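Separating in December, how far out did you book your household goods pickup?

Posted 2025-08-03 in Moving and Separation

b_ogunleye
My terminal leave starts in December and I have orders in hand. The transportation office told me to put in my shipment request now, but the website keeps asking for a delivery address and I don't have one yet. Can I put my parents' house and change it later? Total distance is 3,159 miles if that matters.

masaru_i
Yes, you can change it. I listed my brother's place in Dorance and switched to an apartment before the truck was loaded. Call the office as well as changing it online. The two didn't match for me and it took 2 calls to fix.

HEffiong
I would not do that. If the new address is farther than the one on the request you may owe the difference. Mine was 400 miles farther and I got a bill. Ask for storage at the destination instead and give them the real address when you have it.

masaru_i
That depends on your entitlement. If the new place is still within what your orders allow there is no extra charge. You went past yours.

HEffiong
Maybe so, but the counselor never brought it up. Get it in writing either way.

lizelle.modise
Agree with getting it in writing. A few things from my move last year:

1. Weigh your professional gear separately and have it marked on the inventory. It doesn't count against your weight allowance if it's listed right.

2. Keep uniforms, dress shoes and medical records out of the shipment. I had a final appointment after the packers left and needed my blues. 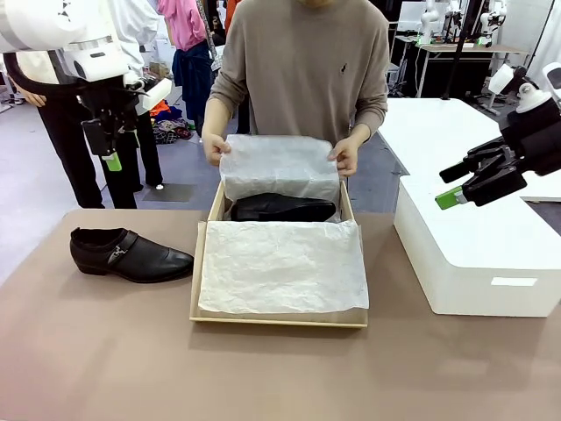

3. Read the inventory before you sign. My packers wrote "scratched" next to nearly everything. You can write your own remarks on the form if you disagree.

4. Turn in your issued equipment before pack day. One canteen cover went into a box and I paid for it.

b_ogunleye
Thanks. Does the storage option cost me anything up front?

D_Atallah
Not for the first stretch, but there is a time limit, so ask what yours is. If you do a partial move yourself, keep the empty and full weight tickets. I lost one and was out 200 dollars.

HEffiong
Weight tickets, yes. Take a photo of each one at the scale.

b_ogunleye
Calling the office tomorrow to ask about storage. I'll post what they say about the address.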